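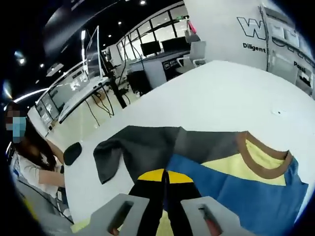 Zane Koppel wrote on 2023-04-03:

> I've now read the Bruseck offer twice and I think we should take it. You get the hand-held grippers, the recording software and a year of support from Brimex. They say people can learn to use it in a morning, and that whatever we record on garments can be used to train the arm we already have. The folding station is the slowest part of the line and we can't hire for it. What is the objection, other than price?

Zane,

Price is not my main objection, though I'd like to see it without the "from" in front of it.

My trouble is with "garments". The sample set they sent to Savolainen is nearly all plain T-shirts and towels, laid square on the table. What comes through our returns is the sort of thing you get with gray, blue and yellow panels sewn together and a brown band at the neck. Lay that flat and you still have to find an edge worth grabbing. With those jaws you pinch up a bit of the yellow and the blue comes along with it, all bunched around the tips. A person feels that through the fingers and lets go. What the software makes of it I don't know, and the brochure doesn't say.

I asked Brimex about that on the phone. The answer was that the model "learns to recover". Fine – from how many recordings, and on which fabrics? They gave me a success rate of 70 percent for a single fold. When I asked what counted as a success, they said the garment ended up folded. Did somebody straighten it first? They would get back to me. That was in January.

A few other things from the offer that bother me:

The support year starts on delivery. Last time we bought equipment this way it sat in the box until the bench was cleared, and we paid for every week of that.

"A morning" of training covers holding the tool and starting a recording. It doesn't cover making recordings that are any good. Kristaps Raudsepp tried the kit at Flisum and told me he threw out over 60 of his own takes before he got the hang of closing the jaws slowly. He also said his wrist was sore after a couple of hours, so ask about the weight before you sign anyone up for full shifts.

Nothing is said about who owns the recordings. Page 5 has a paragraph on "shared improvement" that I read as meaning Bruseck keeps a copy. I may be reading it wrong. I'd want it in writing either way.

The arm. Ours isn't on their list of tested models. "Compatible with most" is not a list.

I don't think the idea is silly. Recording a person's hand movements with the same sort of gripper the machine will use makes more sense to me than the joystick thing we looked at before, and the people at Flisum are not fools. I just can't find one place where anybody has run this on mixed clothing for a whole shift and written down what went wrong.

So my proposal is a loan of 2 kits, with us choosing the clothes. Take a bin straight off returns, no sorting, nothing ironed. If Brimex says no to that, I would want to hear why before any money moves. I can write to them if you send me the name of the sales contact – the address on the offer bounces.

Does anyone else on the list have the kit in use? Please reply here and not just to me.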